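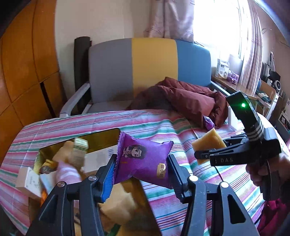
Snack in a purple packet, man in a hat and sunglasses on the front.

August, late, gone half past ten

I have driven the new Zudis at last and I want to get it all down before it goes fuzzy, because I know what I'm like, by next week I'll only remember the seats.

I should say first that I slept badly. I was as bad as this before I collected the old one, all those years ago, and I thought I'd have grown out of it. I was up at five making tea and reading the brochure again at the kitchen table, as if it might have changed overnight. The brochure is very handsome and tells you almost nothing. There are four pages on the paint and half a paragraph on the boot.

Océane Nguyen at the Stedley showroom had said to come early, before the roads filled up, so I was there when they were still wheeling the flags out. She remembered me from the spring, when I went in to ask about wiper blades and stayed an hour and a half (I did buy the wiper blades). She had the car round the side already, in the dark green, which I'd told her I liked, and I thought that was a kindness. I walked round it twice. It's a better looking thing than the photographs let on, lower at the nose, and they've finally done away with that awful strip of shiny plastic along the sills. The back end I'm less sure of. Nordin have always had trouble with the backs of cars and I think somebody there simply gets tired once they're past the rear doors.

Now, the engine. It's the 1498 cc one, same size on paper as mine, but they've given it the new turbocharger and I couldn't get over how different it felt. Mine needs to be asked twice. You put your foot down, it has a think, and then off you go with a good deal of noise. The new one had gone before I'd quite finished asking! Pulling out of the showroom I gave it what I'd give my own and we fairly leapt at the roundabout, and Océane put her hand on the door and said, very politely, that most people found it lively to begin with. I apologised to her and, I think, also to the car.

We went out by the reservoir road and up the long hill, and that's where I fell for it a bit. Mine comes down to third halfway up, it has done ever since I bought it, and I had my hand on the lever out of pure habit. Didn't need it. Fourth all the way, with the window down and hardly a sound, and I could hear the sheep. At the top I pulled into the gravel place so that I could have a proper fiddle with everything, the mirrors and the heater and so on. The heater has real knobs. I was so pleased about the knobs that I went on about them for far too long. The radio, on the other hand, is all on the screen, and I had to go through three different menus to turn off a programme about pensions. I'd get used to it. I expect I'd get used to it.

The ride is firmer than I'd like. I'll put that down plainly, as I have a habit of forgiving things. Coming back through the village there's that patch by the chapel where the water board dug it up, and we went over it with a real thump. Océane said it was the 19 inch wheels and that you can have it on smaller ones for no extra money, they just don't keep one like that to show people. I asked her three times if she was certain about the no extra money and she wrote it on the back of her card for me. The card's in the fruit bowl.

Then there's the price, and I'm not going to write it here. She offered me a sum for mine which was fair, I'm sure, by whatever book they look it up in, but I did feel it. I sat in my own car afterwards in their car park with my hands on the wheel and it smelled of dog and peppermints and I felt like somebody who's been caught out. Eleven years I've had it. Well, 11 in October.

I went straight round to Odex from there, partly for the oil and partly, I admit, for a second opinion. Eilif Wallin had a van up on the ramp and talked to me from underneath it. He said what he always says, that he'd never talk a customer out of a new car and never talk one into it either, and then he came out wiping his hands and had a listen to mine anyway. The rattle is only the heat shield. He put a clip on it while I stood there and wouldn't take anything for it. He does think the clutch will want doing before next summer, and the front bushes with it, and he reckons on about 200 for the bushes and a good bit more for the clutch. So there's that to set against the other. He said there was plenty of life in the engine, though, and patted the wing. I was more pleased by that than I can explain.

Drove home the slow way. Changed down on the hill.

I did mean to sit down this evening and do the sums properly, two columns, the way Dad used to. I got as far as ruling the line down the middle of the page. Then the phone went and it was my sister, who wanted to know what colour, and whether the back seats fold flat, and when I said I hadn't looked she was so exasperated with me that we both ended up laughing. A whole morning with the thing and I never folded the seats! I've got to know whether the big tent goes in, as it's no use to me otherwise, and I'd also like to see how high the boot lip is with my back as it's been.

So I shall ring Océane and ask if I can come in again and bring the tent. I'll ask about the smaller wheels too, and whether anyone local has a car on them that I could have a sit in. She did say I could have it for a whole afternoon if I wanted, and I'd like to try it in the dark, as I never get on with new headlamps – they're all so white now.

Must remember: insurance quote, the spare key (coat pocket? the blue jug?), tape measure for the garage. The new one is wider with the mirrors out and I had enough bother with the gatepost as it is. Also ring Eilif back about the clutch and get him to put a figure on it, so that I can fill in at least one of my columns.

Bed now. I've left the brochure downstairs on purpose.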